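Enwood kitchen and break tables

The tables in the Enwood break area are now shared by both floors. Please take cups and snack bags with you when you leave, and wipe up anything spilled before it gets into the cable hole.

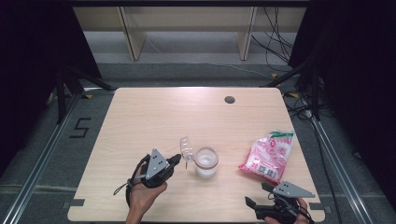
Cups go on the top rack of the dishwasher, rinsed first. Opened snacks can be kept in cupboard 4 - fold the bag over and write your name on it. Anything still there at the end of May will be thrown out. For more cloths, call extension 323.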